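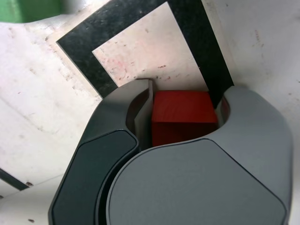 About Drenel

Drenel makes coloured cubes, sorting sets and marked work surfaces for classrooms, assessment rooms and test benches. The firm was set up by Wolfram Weidemann, who had taught workshop practice and wanted blocks that stacked squarely and could be replaced one at a time. We work from a single unit in Tapley. Milling, colouring, inspection and packing are all done on the same floor.

What we make

The main product line is Clitum, a range of plain cubes without letters, numbers or printed faces. Red, yellow and green are the standard colours and are kept in stock. Blue and black are made to order in June and again in the winter run.

Each cube is checked for edge length, squareness and weight. Edge length is measured on all three axes. Squareness is checked against a reference block, and a cube that rocks on the plate is rejected. Corners are broken slightly so that they do not chip, but the faces are left flat to the edge. A rounded face looks pleasant in the hand and makes a poor tower.

The second line, Plarnia, covers work surfaces and marking-out materials: white boards and tabletops, black tape in several widths, and card templates for squares and strips. Customers who already have a suitable table usually buy only the tape and templates.

How the sets are used

Most stacking and sorting tasks need very little. A pale surface, a square marked in black and two or three cubes in clearly different colours will cover a large part of the exercises in our handbook. The square gives the placing position. One cube goes inside it as the base, a second goes on top, and any others wait outside the line until they are called for.

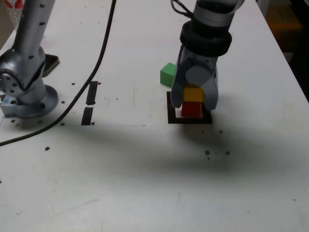
Strong colours on a white ground are easy to tell apart at a distance, and a black outline stays readable when a shadow falls over the table. We recommend a square with clear space on every side of the cube. If the outline is too tight, the tape edge can lift the cube on one side and the stack will lean. Tape should be laid flat, with butt joints at the corners – an overlap adds height exactly where it is least wanted.

White surfaces show marks. Small specks and scuffs do not affect the task, and we do not advise replacing a board on their account. A damp cloth and mild soap will remove most of them. Solvent cleaners should be kept away from tape lines, as they soften the adhesive.

Stock and spares

The current catalogue has 113 items, of which the greater part are single cubes and replacement parts. We hold 3000 finished cubes in the Tapley store at the start of each term. Any Clitum cube can be bought singly, and colours are matched to a retained sample from the first batch. Cubes from older sets may look slightly duller next to new ones after long use. Customers who need an exact match should order the full colour again.

Last year we supplied 311 schools, colleges and workshops. Orders are packed by colour in card trays, with a dispatch note listing the batch of each tray. Please keep the note, as we ask for the batch reference when a fault is reported.

Who we are

Drenel has a permanent staff of 4. Wolfram Weidemann is responsible for tooling and measurement. Milagros Talavera runs inspection and wrote the handbook, now in its second edition. The other two posts cover finishing and dispatch.

Visits

The unit is open to trade and school visitors on Tuesday mornings by arrangement. A table is kept set up for trying the cubes, and templates can be cut to size while you wait. Please send the dimensions of your own table beforehand, along with the cube size you intend to use. Parking is at the rear of the building, and deliveries have priority until 10 am.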